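April, morning, bench room at Narkel
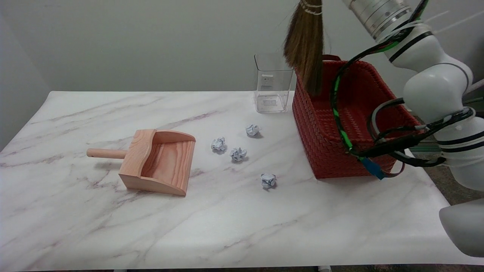 Sweeping trial for the Pandudville order, second setup. Yesterday's run with sawdust told me very little, as the stuff went everywhere and I couldn't tell what the pan lip was missing from what the brush was throwing. Switched to crumpled paper for now. The wooden dustpan sits at the left with its scoop facing right, toward the paper balls, and the clear container stands near the back of the table for emptying into. Red basket stays on the right. I'd like to keep this layout for the whole set so the notes can be compared.

Paper is from the old Nyitrai pads. One sheet per ball, squeezed hard in one hand, no rolling. Softer balls flatten under the brush and ride over the lip, which makes the pan look better than it is. If a ball opens up, throw it out and make a new one.

Procedure as of this morning:

1. Set the pan down flat before starting. Lip on the tabletop, no tilt.
2. Sweep toward the pan in short strokes, nearest ball first.
3. Lift level, carry, tip into the container.
4. Write down anything that rolls back out during the carry.
5. Wipe the table between runs with a dry cloth.

Plan is 30 runs with this pan, then the same again with the Favard one. The Favard pan weighs 385 g with its handle on. Still need to weigh ours. The kitchen scale was reading 2 g with nothing on it, so zero it first.

Things to check:

- Lip thickness. A sheet of the pad paper slid under it at one corner when I tried, so either the lip has a slight warp or I wasn't holding it down. Try again with the pan weighted.
- Whether the wavy back wall matters at all for light stuff like this. My guess is no, but it might for dry leaves or shavings.
- Handle length. Fine for table work. On the floor my knuckles hit first.

Don't oil the pan until the runs are finished. The last one got oiled halfway through and the second half of those numbers was useless.

Next: cut more sheets, find the short brush, start run 1 after lunch.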